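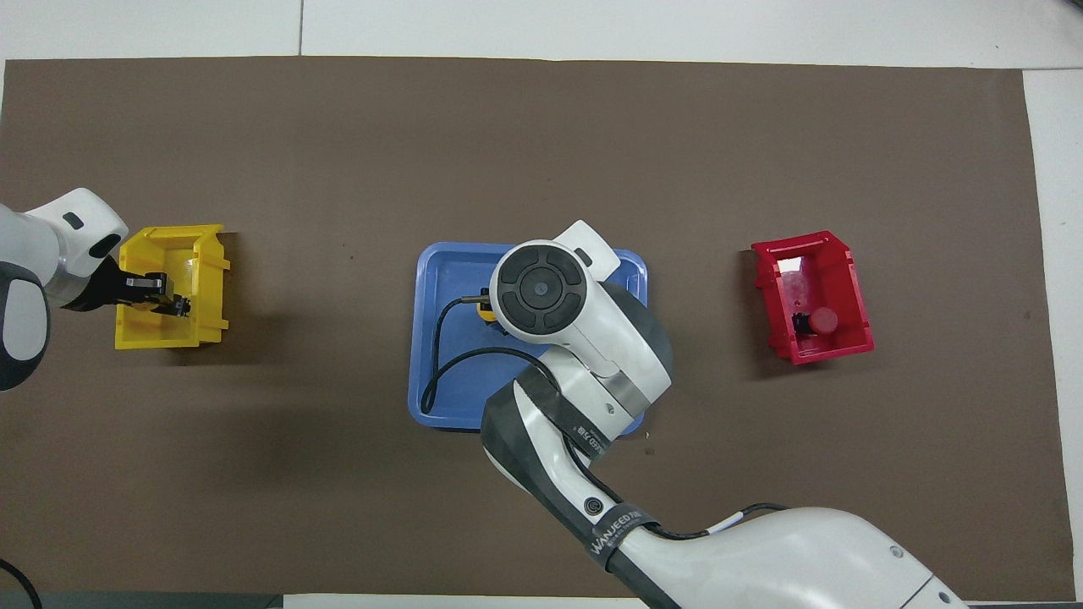 小零件也有好归处:Staltwood“分盒收纳”计划向社区工坊开放

Drarngate,2020年4月1日——收纳用品品牌Staltwood今天宣布,“分盒收纳”计划正式面向社区维修工坊开放申请。首批将有16家工坊加入,共获赠3000只彩色零件盒和浅托盘,还有一套可以照着做的桌面整理指南。

计划的做法很简单:桌上先铺一块垫子,再按颜色摆盒子。黄盒放待检查的小件,蓝色浅盘放手头正在处理的东西,连着的线也一并盘在里面,红盒放已经查完的。盒子前面开口,伸手就能拿,收工时摞起来就行,省地方!

今年1月,Araya工坊率先试用了这套办法。大家花了一个下午,把抽屉里积攒多年的小件全倒出来重新归类,一共理出704件,其中不少是早就以为丢了的。

“我们找一个接头,以前要翻三个抽屉,现在看一眼颜色就知道去哪儿拿。”Araya工坊负责人Themba Xaba说,“最高兴的是新来的学员,第一天就能自己收桌子。”

Staltwood产品设计师Cirilo Maldonado介绍,盒子的开口高度前后改了好几稿,试用的朋友提了很多特别细的意见,连托盘边沿该留多高都有人写了满满一页纸,“读起来真过瘾,好些都用上了”。

合作方Flirum将为各工坊安排40分钟的现场整理课,从清空桌面讲到给线缆贴标签,学员可以带上自家的零件来练手。

有意参加的工坊可向Staltwood社区项目组索取申请表,填写工坊面积、常用工具和需要整理的物品种类即可。零件盒按申请先后寄出,整理指南随箱附送。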